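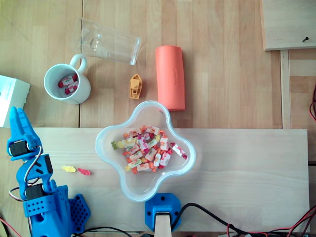
ERNMONT, June 7, 2025. The candy bowl at the Hunell Street Library has been moved to the staff table, where it will stay until patrons and management can agree on what a candy bowl is for.

The bowl, a clear plastic affair with four lobes like a flower drawn by someone in a hurry, had stood at the front desk since December. It was brought in for the holidays. The holidays ended and the bowl did not, and by spring it had its own line in the supply order, between printer labels and hand soap.

Trouble began with the gummies. The original filling was wrapped sweets only, the white kind with colored printing, which make a noise when opened but otherwise keep to themselves. Then loose gummy candies were added on top, in orange, yellow, red and green, bears among them. Complaints followed within the week. Some patrons objected to reaching into a bowl that other patrons had reached into. Others objected to the objection, and said so on comment cards, a form of communication the library had assumed was dead.

By the time the box was emptied on Friday it held 43 cards on the subject of candy. It held one on the subject of books, asking whether the large-print westerns could be moved down a shelf. They will be.

"Either wrap the bears or let them go," read one card, unsigned. Another proposed tongs. A third proposed a sign explaining the tongs. A fourth, in pencil and apparently from a younger reader, asked for more green.

The library's response, posted beside the elevator, runs a page and a half. It notes that the branch has served Ernmont since 1875, that it has come through two floods and a roof, and that it would like to come through this as well. For the time being, anyone who wants a piece of candy may ask at the desk, and a member of staff will go and get one. Wrapped pieces will be handed over as they are. The notice is silent on how a loose gummy bear will be handed over.

The staff table is the light wooden one in the workroom, and it was already busy. The bowl sits on a board there with its mixed heap intact, and two of the bears, one pale yellow and one pinkish red, have got out and lie side by side next to it. A white mug nearby has been put to use as an annex, with two wrapped candies in it. There is also a glass on its side, a white cardboard box, and a soft-looking orange tube with raised lettering that did not come up in the notice at all.

The little yellow-orange boat on the same table did come up, in the final paragraph. It is 3D-printed, it has a cabin with small square windows, and the library would like to see more like it from the public. Patrons are invited to bring in small printed models of their own for the summer display case, which opens later this month under the title "Harbor in a Hurry." Boats are preferred. Lighthouses will be considered. Models should fit in the palm of a hand and should not be edible, a condition the notice puts in bold type.

Money has been discussed too, though not for long. The town's Dreron Fund gave the branch $3,435 this year for what it calls welcoming touches, and $400 of that went to candy, tea and paper cups. The rest bought a bench. No cards were received about the bench.

A decision on the bowl is expected at the next open meeting, in the Tautahi Room on the second floor. Three options are on the agenda: wrapped candy only, two bowls with labels, or fruit. The last was added by hand and has so far drawn no public support.

Doors open half an hour before the meeting. Refreshments will be served, and the notice does not say which.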